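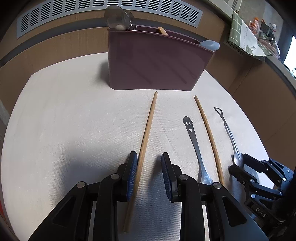
**TERKACH, Mar 14, 2018**

# About the Ornaleck School of Hospitality

The Ornaleck School of Hospitality trains adults for work in dining rooms, hotels and catering halls. Instruction is offered at two sites, the main building in Terkach and the evening annex on Rebane Street. The School is an independent, nonprofit institution and is governed by a board of directors elected by its members.

## Our History

The School began as a course in table service held after hours in the dining room of the former Bikine Hotel. Its founder, Khôi Khương, had managed the hotel's restaurant and wished to give new staff a proper period of training before their first shift. When the hotel closed, the course moved to its present home and took the name Ornaleck from the mill that once stood on the site. Mr. Khương continues to serve as Director and teaches the opening class of every term.

## Programs of Study

The Certificate in Dining Room Service is the School's principal program and runs for 52 weeks. Students study table setting, menu knowledge, food safety, guest relations and the handling of payments. Settings for several styles of meal are taught, including those that call for chopsticks, and students are expected to lay and clear each of them without written notes.

The certificate is divided into three terms. The first is spent entirely at the School. During the second, students divide their time between classes and the training restaurant, where lunch is served to the public. The final term is a supervised placement with a local employer.

Shorter evening courses are available at the Rebane Street annex for persons already employed in the trade. Subjects change from year to year and are listed in the course bulletin.

## Faculty

All instructors have worked in the field they teach. Members of the faculty return to industry for a short period between appointments so that classroom practice remains current. Guest instructors are engaged for banquet service and for wine and tea.

## Admission

Applicants must be at least eighteen years of age and must attend an interview. No earlier experience is required. Applications for the next certificate class are accepted through the end of May. Tuition assistance is available to residents of Terkach who meet the income guidelines, and forms may be obtained from the Office of Admissions.

## Visiting the School

Prospective students and their families may arrange a tour through the front office. Reservations for the training restaurant are handled separately by the restaurant desk and should be made in advance. The dining room is closed between terms.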